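December, late. Kettle on, writing this before I forget all of it. 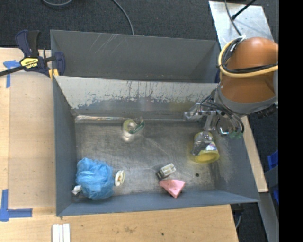

So today was me on the hand controller all morning and most of the afternoon. Front bin to back bin, one thing at a time, over and over. Radu had the keyboard. I did the moving, he did start, stop, keep, toss. We got to 141 keepers by the time Siriporn came in with the key and wanted the lights off. More than I thought we'd get. Yesterday was awful, so.

Wrists sore. Right one mostly. The grip on the controller is too fat for my hand and you have to hold it half squeezed the whole time or the arm stops following. Helge says you get used to it. Helge has hands like shovels.

Things I want to remember for tomorrow:

Slow down before the close. I come in fast, stop, then fidget left and right for a second or two while I work out where the fingers are. Radu says the fidget gets learned along with everything else and then we have an arm that dithers. He played me one of mine back and yes, horrible, like somebody hunting for keys in a handbag. Better to stop high up, do my looking there, then go down in one go.

Don't fix a bad grab halfway. Or do, but tell Radu, becuase he wants those kept apart. Viera wants them too, for her recovery set, she asked twice. Must make her a folder. She'd like the misses where the thing tips over and I go round and try again from the other side. I have plenty of those!

The cup is a pig. Tilted over in the bin it gives you nothing flat. I go for the narrow end and it rolls, I go for the rim and there's no room against the wall. Three different ways tried before lunch and I still haven't picked a favorite. Radu thinks I should pick one and stick to it, all the same way every time, so the model has one habit to copy. Ketsara thinks the opposite, show it everything, let it sort itself out. They went on about this over the noodles for ages. I kept eating. Secretly with Radu on this one, at least for the first week. I can't do four ways well. I can barely do one.

The blue puffy ball is easy and I love it. Squash and lift. Could do it all day. Which is the trouble, Radu says I reach for it first nearly every time, so now it's too many of that and hardly any of the little flat stuff. Tomorrow he calls the order and I do as I'm told. Fine.

Tape dispenser ok if you come down over the ring. Pink wedge, hate it. The pointy end sits low and you have to get the angle dead on and from where I sit I can't see the angle at all. I was going by the screen by the end and not looking at the bin itself. Wonder if that's actually the right way to do it, seeing as the model only gets the camera too. Ask Helge.

Also tried the by hand way for 10 minutes after lunch, holding the arm and walking it through. Helge's idea. Heavier than it looks. Nice in one way, you feel the bottom of the bin through it, you know when you've touched. But my arms are all over the video and Radu made a face, so back to the controller. Helge wants it done properly for the Fukier demo, with somebody taller. Not me then.

Bin crept once in the afternoon. Radu noticed, I didn't. Checked it against the tape corner, nudged it back, tightened the clamp. He threw out the last 3 to be safe and I sulked a bit, one of those was my best wedge.

What else. Ketsara is off to Bridilcombe for the Wongsuwan thing and wants numbers before she goes. Told her she can have the count but no results, there's been no training run on this lot. She wrote down "good progress". Ok.

Siriporn had a go at the very end while we were packing up. Never touched it before, picked the block up first try, smooth as anything. Radu hadn't pressed start. I laughed so hard. She's coming back tomorrow at 4 and he says he'll have it running this time.

To do: tape round the grip or some kind of smaller handle, ask Viera how long her clips should be, bring the wrist brace, label todays folder (Bunley_am and Bunley_pm, NOT new new final like last time). Text Radu re the order list.

Dreamed about the bins last night, by the way. Moving socks. One bin to the other and then back. Bed now, tea's gone cold and I never drank it.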